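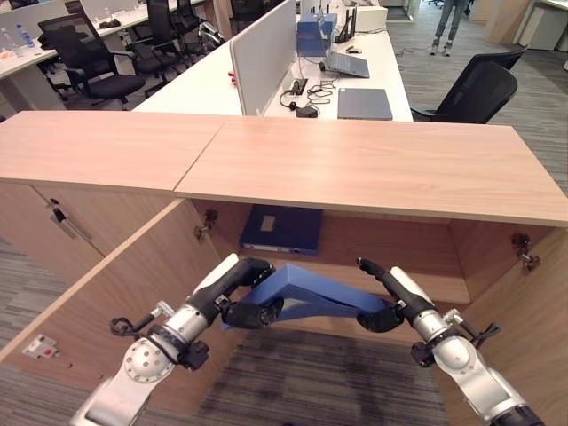
Rostam Karimi told me that he'd never filed a paper in his life until his second month at Milholm, and that the office cabinet scared him more than the boss did. Everybody else seemed to know where things went, he said, and he was too shy to ask.

I love that story, and I bring it up every time I teach this chapter! Filing looks like something you should have picked up somewhere along the way, like tying your shoes, and then one day you're standing in front of an open cabinet with a binder in your hand and no clue which shelf it belongs on. My first job was at Fallahi, with 2,000 loose invoices and one very tired stapler, so I know the feeling.

We'll start small in this chapter – one cabinet, doors open, and a few things to put in it. 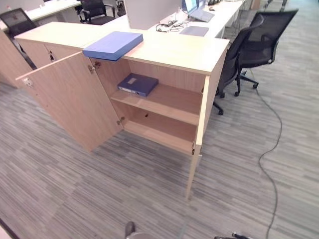 Figure 4. Ring binder on the middle shelf, box file on top of the cabinet.

A ring binder is for papers you'll flip through again and again, so they need holes and an order. A box file takes the stuff you can't or won't punch (receipts, brochures, that odd-sized contract from Zoltach). Both want a label you can read without picking them up. Qiuyue Yin taught me to write mine before anything goes inside, and I still do it that way.

By the end of the chapter you'll have sorted a practice stack of 50 papers and picked a home for each one. Grab a pencil and turn to the Cliris stack on the next page.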